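4.2 Why people keep loud wallpaper

I went into the Bravgate interviews expecting to write a section on regret. Every decorating guide I read while planning this study warns renters off big patterns, and I figured our 55 households would mostly tell me they wished they'd painted the walls cream. So I asked everyone the same plain question: if I handed you a free roll of something quieter, would you hang it?

Most of them laughed at me! One woman on the Loltus side of town said she'd picked her kitchen paper in an afternoon and had defended it to her sister for years afterward, and that the defending was half the fun. Another told me she no longer noticed it at all until company came over, and then she saw it fresh through their faces. I heard versions of that second story again and again, and I've come to think of it as the real finding of this section - a busy wall goes quiet for the people who live with it.

The mail survey (1,028 forms came back, and I used the 1,000 that were filled in properly) points the same way. People with large floral prints used softer words for their walls the longer they'd had them. "Wild" turned into "cheerful," and "cheerful" turned into "just the kitchen." I didn't see that drift with stripes, and I don't have a good explanation for it. My hunch is that flowers give the eye places to rest, but that's only a hunch, and Section 5 gets into why I couldn't test it with the questions I had.

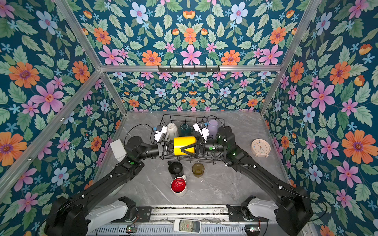
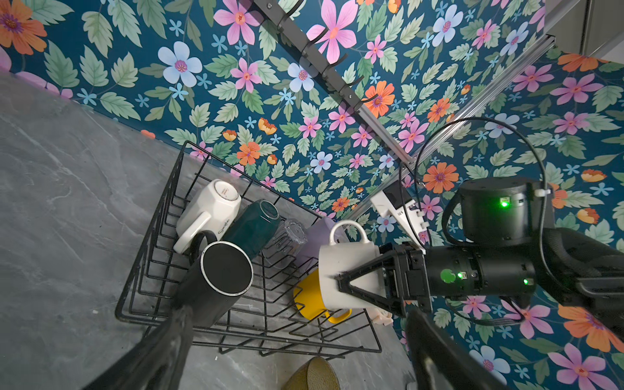 Figure 7. Large-scale floral paper on a teal ground, with a gray marble-patterned surface.

Color is where I changed my mind the most. I had coded ground color as light or dark and left it at that, following the old Serkance sample books, and it was too crude. Dark grounds in our survey split into two camps, the near-blacks (which people called dramatic and then got tired of) and the deep blues and greens, which they kept. The paper in Figure 7 belongs with the keepers: the orange and pink flowers are big and bright, but the deep teal behind them holds it all together, and the gray marble pattern next to it stays out of the way. Tichý, the other maker whose books I used, lists its grounds by shade name, and I recoded everything to match that system in July.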